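The drawer at the end of the hall

Every home has one, and ours is under the phone. There hasn't been a phone on top of it since the landline went, but the drawer has kept its title and most of the wire. It opens to the width of a hand, sticks on something, and has to be talked round with a ruler.

I had been putting it off for 2 years. What shifted me was a visit to my cousin in Didstead, who keeps her leads in labelled boxes on a shelf, spines out, like a set of encyclopaedias. One said CAMERA (OLD). One said CAMERA (OLDER). She lent me a charger from the second and wanted it back by teatime. I drove home feeling like a man who has been shown round somebody else's clean oven.

So, one wet morning in August, out came the drawer, the whole thing, upside down. I can report that a cable put away on its own will spend the winter finding company. Mine had knotted themselves with a thoroughness I have never managed in a parcel.

The rules are simple enough and I broke them all by eleven o'clock. Untangle everything before you sort anything. Work from a loose end, never from the middle. Don't pull. If a lead belongs to nothing in the house, out it goes, and you are not to say "but it might fit the" and then trail off, looking at the ceiling.

What helped was the box. A small food container with clips does the job better than anything sold for the purpose, and I say that having bought the thing sold for the purpose. It was called the Skellia, it had elastic loops in 2 widths, and it came with a leaflet longer than any cable I own. The leaflet is still in the drawer. The Skellia is holding clothes pegs. 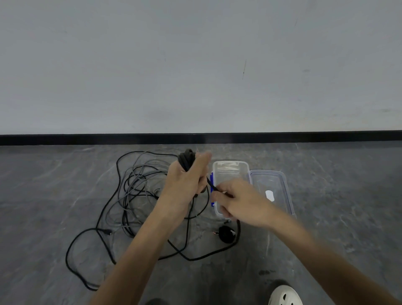
Words: Mohammed-Awal Amegashie
Home and garden columnist

Winding is where people fall out. There is a school that goes round the elbow and hand, as if measuring wool, and it has ruined more leads than the dog. I wind small now, round the fingers, and tuck the end through. The coil ought to be about as big as whatever you mean to keep it in, a point I grasped only after making several handsome ones the size of dinner plates and trying to shut a lid on them.

A clear box matters too. I have had tins. A tin of cables is a tin you will open 100 times in the hope of shortbread. With plastic you can look in from the side, see that it's black wire, and go away again.

Then there are the mysteries. I own a charger marked Skosura, a firm whose goods I have no memory of letting into the house. I own the lead for a Fawzy radio that cost me £70 and left for the charity shop without it, so that somewhere a stranger has a silent radio and I have its supper. I rang the shop. They were very nice about it and asked me to please not bring anything else without its plug.

The hard ones are the leads that look useful. Black, decent length, a respectable plug on the end – you could imagine being glad of that. I gave each of these a trial, going round the house offering it to things. It fitted the back of the old printer, which doesn't print. It went nicely into a lamp we don't like. By that standard I could have kept the lot, and at one point I had.

My wife came in from the garden, looked at the two heaps and asked which was the rubbish. I pointed. She asked if I was sure, and I had to check.

In the end the keepers went into the box, clips down, and the rest went to the recycling centre, where the man waved me towards a cage of other people's wire. I threw mine in and it caught on the bars, naturally, and hung there until he came over and unhooked it with a broom.

The drawer shuts now. I've put the takeaway menus in it, and the ruler.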